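**Grustmont: appeals court voids parking penalty notices**

Sun 3 April

The regional appeals court in Grustmont has set aside 31 penalty notices issued to drivers on Cârstea Street, ruling that the city did not follow its own rule on posting changes to parking hours. Each notice carried a fine of 350. The court ordered repayment within 40 days, without interest.

Under the city traffic code, a change in hours takes effect only after a dated notice has been fixed to every sign on the block. The city produced a work order for the signs but no record of the date on which the notices went up. The judges held that a work order shows intent and does not prove posting. They did not rule on the new hours themselves, which remain in force.

The decision covers only drivers who filed before the March deadline. Those who paid without objecting must apply to the city on form 884, and the city may still refuse – the ruling gives them no direct right to repayment.

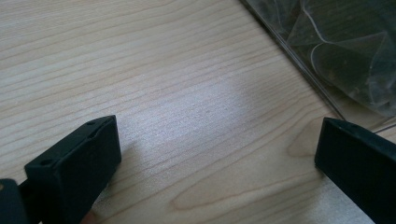
Anjana Bandara writes that the form asks for the original payment slip, and that drivers who paid by phone were never sent one. She asks whether a bank statement will be accepted. The form's notes do not mention bank statements, and the ruling leaves the question of proof to the city.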